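# Refurbished training room opens at Juritz House

11 December 2022

The first-floor training room at Juritz House has returned to use following a programme of improvements that began in September.
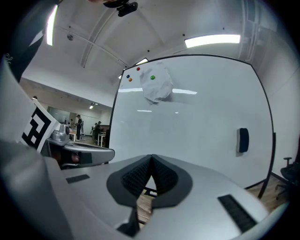 The work was carried out by Trekell under the supervision of the Carkow Estates Office and was completed within the agreed budget of £2,520. It covered the cleaning and repair of the wooden floor, the servicing of the ceiling lights and the fitting of a large whiteboard for the use of all groups booking the room.

Wajid Satti, Head of Premises, thanked staff for their patience while classes were held elsewhere in the building. "The room is one of the most heavily booked in the house, and the old board had become very difficult to read from the back," he said. "Tutors had asked for a bigger writing surface for a long time, and I am pleased that we have been able to provide one."

Bookings will be accepted for sessions of up to five hours. Departments wishing to reserve the room for a full day should apply in writing to the Estates Office, giving two weeks' notice. Existing bookings transferred to the Miranda Room during the works will be moved back automatically, and confirmation will be sent to the named organiser in each case.

Users are asked to write on the whiteboard with dry-wipe pens only and to clean it at the end of each session. Pens and cloths may be collected from reception. Furniture should not be dragged across the floor, and any marks or damage should be reported on the day.

The Miranda Room will itself close for redecoration in the new year. Dates will be published on the staff noticeboard once they have been agreed with the contractor.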